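Kirui Gripper Bench / Support tickets / Closed
Subject: Soft object grasps and the force rule, which limit applies?
Product: Kirui two-finger gripper, bench arm
Site: Tratell handling lab
Priority: Normal
Status: Resolved, handling note updated

Opened Monday, 09:10

Hello all. We're working through the soft object set and I'd like a ruling on section 4 of the handling note before we log any more runs. I love this part of the work, by the way. Boxes and blocks behave themselves, but anything squashy makes you think hard about what "a good grasp" even means!

Section 4 says the gripper must stop closing at 18 newtons or when the fingers reach the taught width, whichever comes first. That's fine for a rigid part. With a soft ball the fingers go straight past the taught width without meeting much resistance, the width check trips, and the controller logs "object missing" while the thing is plainly in its grip. We had 12 of those on the morning shift, all on soft items.

What we've tried so far:

Re-zeroed the fingers. No change.
Swapped the finger pads for a fresh pair. No change.
Lowered the closing speed. Fewer trips, but they still come.
Taught a narrower width. The trips stop, but now the same program closes too far on the foam blocks.

Log extract from one of the failed runs:

09:02 close command sent
09:02 width below taught value
09:02 force below limit
09:02 fault: object missing
09:03 operator check: object held
09:04 opened by hand control, run marked void

My question is about the rule more than the fault. Are we allowed to switch the width check off for soft items, or does that break the handling note?

Support reply, Monday, 10:25

Thanks for such a clear report, it saved us a round of questions. Please don't switch the width check off. It's the only thing on that arm that notices a dropped object quickly, and the note treats it as a required check on every run, soft or hard.

What you can do is use the soft profile. It swaps the single width for a range, with an upper and a lower value, and it holds for 600 milliseconds before deciding whether anything is there. You'll find it under Grasp, Profiles, Soft. Teach the upper value with the object just touched and the lower value with it squeezed as far as you'd ever want it to go. Save it under the object's name so that it can't be picked up by mistake for the foam.

Could you also send a wrist view of the object at the lower value? We check those against section 6 (visible grip) before we sign off a new profile.

Tratell, Monday, 11:40

Brilliant, the range idea makes perfect sense. I've taught the pink rubber ball first as it's the worst offender. Wrist view at the lower value: 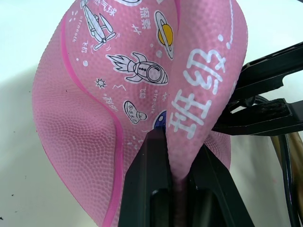

Akulport bench here, we follow this thread and hit the same fault on our side last month. Does section 6 want the fingers in view, or the object, or both? We had a profile sent back and never quite understood why, so we'd be glad of a plain answer before we teach any more.

Support reply, Monday, 13:05

Good question, and the wording in section 6 is poor. It wants both: enough of the finger to show where contact is made, and enough of the object to show how far it has changed shape. In the view from Tratell there's a black finger at the bottom with pink rubber pinched into it, and the ball has folded into two parts with a crease between them. That meets the visible grip rule.

We'd still raise one point of good practice. A fold that deep is a lot of squeeze for a lower value. The note asks for the least closing that holds the object through a full lift, so please open the lower value a step at a time and repeat the lift test at each step. Keep the last setting that passes. Your 18 newton limit stays exactly as it is.

Tratell, Monday, 15:50

Done, and what a satisfying afternoon! We opened the lower value in four steps. The first three passed the lift test, the fourth slipped, so we went back to the third and saved that. No "object missing" faults on the ball since. The foam blocks are back on their own profile and running cleanly too.

Two things for anyone copying this:

Teach the upper value first. We did it the other way round to begin with and the software refused to save.
Reload the profile after a power cycle. Ours went back to Standard without a warning on the screen.

Support reply, Monday, 16:20

Lovely result. We can repeat the power cycle problem here and have passed it to the software side under its own ticket. Until that's fixed, please read the profile name aloud or tick it on the start sheet before the first run.

Changes made to the handling note:

Section 4: soft items must use a width range. The width check may not be turned off.
Section 4: the lower value is the widest setting that passes a full lift test.
Section 6: the wrist view must show both the contact point and the change of shape.
Section 9: soft profiles are to be taught again after every 1,000 cycles, or when the pads are changed.

Prorkby has the same arm and will get the revised note with the next update. Akulport, send your rejected profile over on a fresh ticket and we'll go through it with you.

Ticket closed Monday, 16:35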